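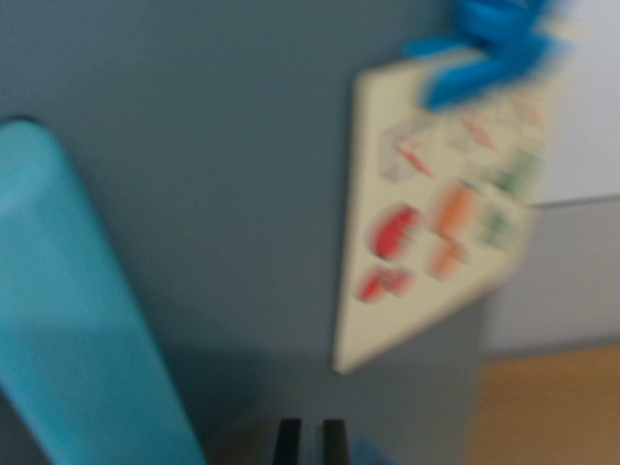 2018-01-03

First working day of the year and I gave it to a door.

The plan was the tax folder. I got as far as opening the tax folder. Then I went to put my cup away, and the card on its blue loop swung out to meet me as it has since September, and I decided that this was the year the card got dealt with. The tax folder is still open on the bed, for anyone wondering.

The card is one of those cream ones with a grid of little colored pictures on it, red and orange and green, and it came from the market in Stondton. Rasmus Grigaitė gave it to me. He has the same one at home and says he looks at it every morning. I asked him what was in the third row and he changed the subject to his knee.

I have no quarrel with the card. My quarrel is with the ribbon, which was tied in a bow when it arrived and has been retied by me six times, each time into something a little worse. It is now more of a growth. I picked at it with a fork for most of the morning. The fork lost. Lunch was crackers.

In the afternoon I got serious and made a list, because a list looks like progress.

1. Wipe the door. The blue-gray paint looked wonderful on the Peller chart and shows every thumb. I own two thumbs and have apparently put them everywhere. I used the Lapiņa soap, then plain water, then my sleeve.

2. Decide about the knot. Cutting it would take one second and I would have to tell Rasmus. Decided to leave the knot as it is, bunched up with its one silly loop hanging down, and call it decorative.
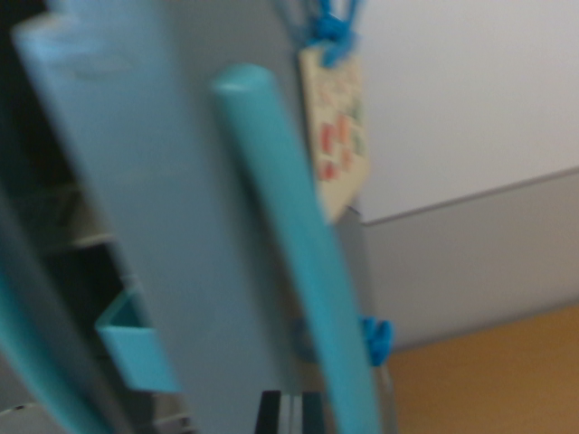 3. Find a better place for the card. Tried the window latch (too low), the lamp (it turned slowly and I didn't care for it) and the hook by the coats, where it vanished under the first coat. Back on the door by four o'clock.

4. Call Eltel about the bill. They want 1,079 for a quarter in which I mostly sat in the dark to save money. I was on hold for more than 7 minutes — long enough to wipe the door again — and then the line went dead and I took that as an answer.

5. Tax folder. See above.

Rasmus called around supper to ask whether I had started the year well. I said I had been putting the place in order. He asked if I still had the card up and I said yes, of course, I'd been looking at it all day, and for once I wasn't lying to him.

Soup again. Need bread, stamps, and a new fork, as one of the prongs now points at the ceiling.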